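How to fit loose-fill insulation between ceiling joists in an existing loft

By Ghislain Sawatzky
Updated 6/11/18

This page covers topping up a cold loft with loose mineral fibre over a plasterboard ceiling. It does not cover warm roofs, flat roofs or lofts boarded for storage. The method assumes joists at regular spacing and an existing layer of old quilt or fill that has settled below the top of the timber.

Before you start

Check the ceiling from the room below. Look for stains, sagging joints and popped nail heads. A board that has come away from the joists must be refixed before any weight is added above it. Use drywall screws of the correct length and set them clear of the old nails.

Go into the loft in daylight with the lights off and find the ventilation path at the eaves. If you cannot see daylight at the edge, the soffit may be blocked with old fill. Clear it by hand.

Tools and materials

Loose fibre in sealed bags
Eaves trays, one per rafter bay
Crawl boards long enough to span three joists
Dust mask, goggles, gloves and a hooded overall
Steel rule and marker
Rake with a flat back
Acoustic sealant for gaps around pipes
Downlighter covers where needed
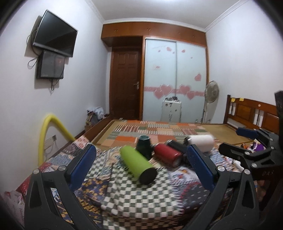 Working out the quantity

Measure the length and width of the loft inside the wall plates and multiply to get the area. Deduct the hatch and any water tank platform. Divide by the coverage per bag printed on the packaging at your chosen depth, and round up to a whole bag. Coverage falls as depth rises, so read the correct row of the table. The Timmermans and Mivine bags are not packed to the same weight and their tables cannot be swapped.

Step 1. Seal the ceiling

Moist air from the rooms will reach the cold side of the insulation through any gap. Lift the existing quilt one bay at a time and seal around pipes, cable holes and the top of stud partitions. Leave the sealant to skin before the quilt goes back. Fit covers over recessed lights in line with the light maker's instructions. Do not bury transformers.

Step 2. Fit the eaves trays

Push each tray down between the rafters until its lower edge passes the wall plate. Staple the top edge to both rafters. The tray must hold a clear air gap under the roofing felt for its full length. On the job used to check this page the trays were Sarari, cut down from 800 mm to 700 mm where the pitch was low.

Step 3. Raise the cables

Lay cables above the finished level where there is enough slack. Where there is not, stop and ask an electrician whether the circuit needs to be derated. Never stretch a cable to gain height.

Step 4. Mark the depth

Fix an upright batten to a joist in every third bay and mark the settled depth on it. Add the allowance given on the bag for settlement and make a second mark above the first. Fill to the upper mark. On our job the upper mark was at 383 mm and the batten was cut at 404 mm, leaving enough showing to find it again.

Step 5. Place the fill
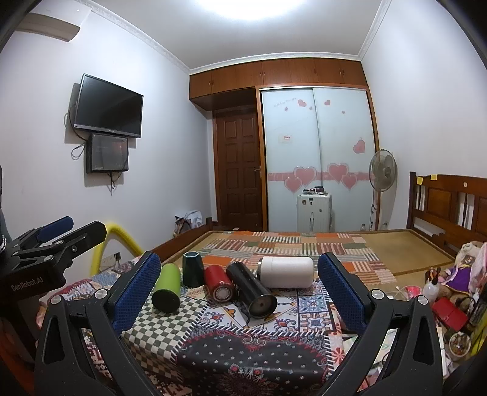

Drink containers, including a lime-green tumbler and a dark green cup.

Start at the point furthest from the hatch and work back. Open one bag at a time. Break up the compressed fibre by hand over the bay until no lumps remain, then spread it with the back of the rake. Do not press it down. Fill the bays first, then cover the joists in a second pass.

Keep the fill behind the lower end of the eaves trays. Form an upstand of rigid board around the hatch, at least as high as the upper mark, and screw it to the trimmers.

Step 6. Finish the hatch, pipes and tank

Glue a piece of rigid board to the back of the hatch and fit a compression seal to the frame. Lag all pipes above the new level. Insulate the sides and top of the tank, but leave the ceiling directly beneath it clear.

Checks

Sight along the battens with a torch held low. Hollows show as shadow. Count the empty bags against your calculation; a large surplus of full bags means the layer is thin somewhere. Fix a card to a rafter near the hatch giving product, depth, number of bags and date. Wiltov supply a blank card with each pallet.

Go back up in December, on a cold morning, and look at the underside of the felt. Heavy beads of water point to a blocked eave or a missed gap in the ceiling, and steps 1 and 2 should be gone over again for the bays affected.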